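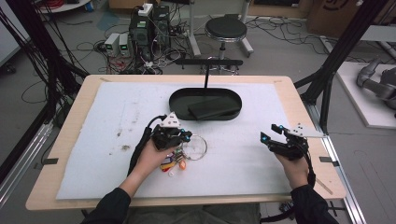 4. Pegs, trays and the small stuff

Most of my notes are about very small things: keychains, charms, rings, a whistle somebody won at a fair. I wanted to know where they end up once they come out of a pocket, and whether giving them a place of their own changes anything. In the earlier Trandent study we only asked people what they owned. This time I asked 13 households in Rundesholm to live with two places for their small stuff, a stand with pegs and a shallow tray, and to write down what went where.

I should say up front that I'm a tray person. I tried hard to keep that out of the coding, and I'll leave it to the reader to decide how well I did (the coding sheet is in the appendix, with my scribbles still on it).

4.1 What we handed out

Stands came from the Mulus range, which I like mostly because they're plain. A rod goes up, a bar goes across, and the pegs point toward you. Nothing about it tells you what to hang there, and that mattered to me, as I didn't want anyone thinking they'd been given a key rack and had better use it for keys. The trays were just as plain, with a raised rim so that things wouldn't wander off onto the furniture. People got no instructions apart from "put both somewhere you walk past."

I also kept a box of printed parts going on my side of the project, and I spent far too long fussing over how they felt. Printed plastic has a grain to it. A cord or a bit of fine chain will catch on a rough edge that your thumb barely notices, and once it has caught a few times you stop hanging things there! Several diaries say this in one form or another, mostly about hooks people already had at home. I ended up adding "catches" as a code of its own, and I wish I had done it sooner.

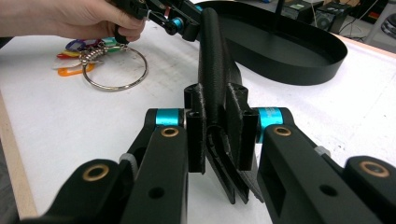 Figure 1. Black 3D-printed bracket with its layer lines visible; the edges are slightly rough and stringy.

We got 12 usable diaries back, and between them they mention 89 separate items. I coded each item by its last recorded home: peg, tray, or "elsewhere" (which covers coat pockets, window sills and, in one house, a sugar bowl).

4.2 Hanging things up

Pegs are great at being seen. If something has a loop, and keychain-type trinkets nearly always do, then hanging it up takes one hand and no thought. People loved this in the first week. They wrote long, cheerful entries about which charm went next to which, and a couple of them sorted by color and then had to start over when a new one turned up that didn't fit the scheme.

Where a peg sits on the bar mattered more than I'd guessed. The outer ones filled up first. The ones close to the upright got skipped, and when I asked, people said it felt cramped in there, with the pole in the way of their knuckles. I measured the reach and it's fine, there is plenty of room, but that isn't how it felt to them and I've decided to believe them.
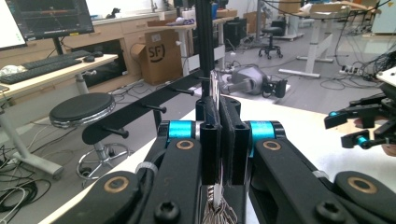
Figure 2. Peg bar and upright of the stand. The short pegs stick out from the front of the bar.

Weight was the other thing. One household loaded a single stand with 900 grams of keys and charms, all at one end, and then wrote a very funny paragraph about the noise it made. I had asked people to write about everyday use, so I suppose that counts.

4.3 Dropping things in

Trays are for people who have just come through the door. You don't have to find the loop, you don't have to aim, and you can do it with a bag of groceries on your arm. The diaries get much shorter when they talk about the tray ("in tray", "tray again", "tray") and I read that as a good sign. Nobody writes a paragraph about a thing that gives them no trouble.

The trouble comes later, when they want something back out. Chains tangle, and small rings slide under bigger things. The Ghasemi sorting scheme, which I borrowed for the coding, calls this "bottoming", and I found plenty of it. A soft pad inside the tray cut down on the clatter, and people mentioned the sound far more often than the look. It did very little for the tangles.

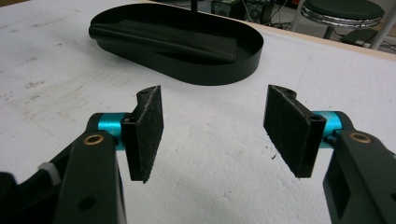
Household Objects Group, Department of Home and Design Studies, Rundesholm

4.4 Moving from one to the other

What I enjoyed most was the traffic between the two. Things landed in the tray on a busy evening and got moved to a peg on a slow morning, and in quite a few homes that little tidy-up became a habit, done while the coffee was brewing. Items without a loop stayed in the tray for good, unless someone took the trouble to add a ring or a bit of string. When they did, it was always for something they were fond of.

I'd be careful about reading too much into the "elsewhere" pile. Some of it is plain forgetting, and some of it is people who had a perfectly good spot before I showed up with my stands and saw no reason to change. The sugar bowl household told me so quite firmly. I've kept their items in the totals, and Section 5 goes through them one at a time.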